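Print this section | E-mail this section

4. Workshop build and laundry handling

4.1 Setting and division of work

The build was carried out in the shared workshop at Palcombe, where members rent bench space by the month and store unfinished work between visits. The robot, referred to in this paper as Kiltell, was assembled there over 20 evenings by three of the authors. No part of the work required a machine that a well-equipped shared workshop would lack, although access to the lathe had to be booked in advance and this set the pace of the whole build.

Responsibility was divided as follows. R. Siriwardena assembled the arms and hands. V. Lepik prepared the control software, which is built on the Rozīte scheduler described in Section 3. A. Olmedo kept the build log, which runs to 147 entries and is the source for the remarks on repairs given below.

4.2 Choice of task

Laundry was chosen for three reasons. Cloth changes shape when it is held, so a grip that was planned before contact is often unsuitable after it. A washing machine and a basket call for reaching at different heights and angles. Finally, the task is familiar to any member of a household, and a reader can judge without special training whether it has been done well.

The earlier Nerkton study placed garments singly on a flat table. We consider that arrangement too generous to the hand. In the present work garments were left bunched, and no attempt was made to separate them beforehand.

4.3 Hands and coverings

Both hands were given a dark covering over the back and palm. The first covering was sewn too tightly and restricted the thumb; it was replaced after entry 46 in the log. Fingertips were kept dark and slightly rough so that thin cloth could be pinched without great force. Cables proved the weakest part of the design. The log records 25 repairs, most of them to connectors near the wrist, and we would advise other builders to leave more slack at this point than appears necessary.

4.4 Use of both arms

The two arms may work at separate places at the same time. The scheduler permits this only when their paths do not cross, and otherwise holds the left arm until the right has finished. This rule is simple and at times slow, but it was easy to check and easy to explain to other members of the workshop.

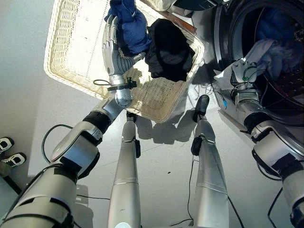
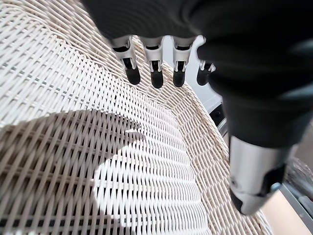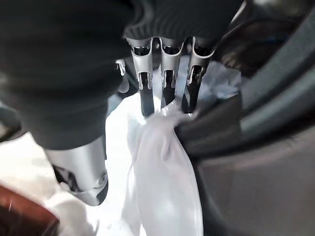 Figure 4. Handling work with Kiltell, from the head camera (first) and from cameras at the hand (second and third).

4.5 Limits of the present build

Three limits should be stated. The robot has no means of judging the weight of a garment before lifting it. Small items such as socks are often taken in pairs, and the software has no way of noticing the error. The control program must also be restarted by hand after a cable fault, and a person must therefore remain nearby throughout. A revised wrist is planned for November and will be reported separately.

Reader comments

Mafalda Prata
Thank you for including the log figures. Could the authors say whether the repairs became less frequent as the build went on? Ours did not.

Blažena Paulík
I should like to see the sewing pattern for the second covering. Section 4.3 passes over it rather quickly.

V. Lepik (author)
To the first comment: they did, once the connectors were changed. The pattern will be added to the shared files.

Print this section | E-mail this section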